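3.2 Storage of reusable wraps between uses
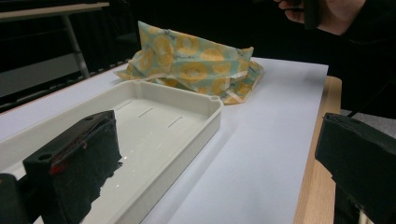
August – Household Materials Group, Cornthorpe

Figure 3. Open tray with three slots in its floor, and a folded food wrap with a citrus-like print, on a pale sheet.

The second part of the study looked at how households keep reusable food wraps when they are not covering food. Of the 300 households approached in Cornthorpe, 139 returned a complete diary, and 123 of these owned at least one wrap. Most kept their wraps in a drawer, folded or bunched together with other kitchen linen.

Participants were asked to set the wrap down as they normally would, next to an open tray. A bunched wrap (Figure 3) takes up more height than a flat one, and its peaks and creases may stand well above a low tray wall. Diaries often mentioned this – drawers that would not close were a common complaint. Wraps stored flat were reported as easier to find, although several households said that they rarely had time to smooth them out.

The effect of folding on the life of the wrap is considered in Section 4.

Related items
Plimo: drawer depth in small kitchens
Prasix tray survey, first results
Kaufmann notes on kitchen linen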